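Saltell's bullpen, again

dugout_dan
Up 5-2 in the seventh and I still didn't feel safe. Saltell walks two, Bassi comes in cold and gives up a double on the first pitch. There go the 900 of us who stayed through the rain – soaked and beaten by Asholm. I'd have left the kid in. He'd thrown 22 pitches, that's nothing!

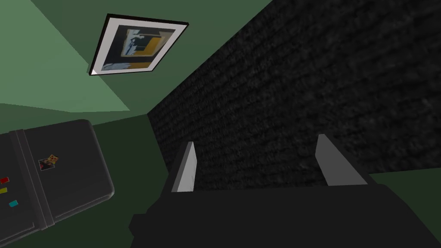

Bohdana Kushnir
The kid was done, Dan. His last six were all up in the zone and Asholm had figured him out. Blame the offense for going quiet after the third.

leftfieldlou
Kind of with Dan here. Bassi's been bad on short rest all year, so why not Veltis? He hadn't pitched since Sunday.

dugout_dan
Thank you Lou. Veltis was just sitting there!

Bohdana Kushnir
Veltis is hitting .200 against in my dreams only, lol. Ask me again in September.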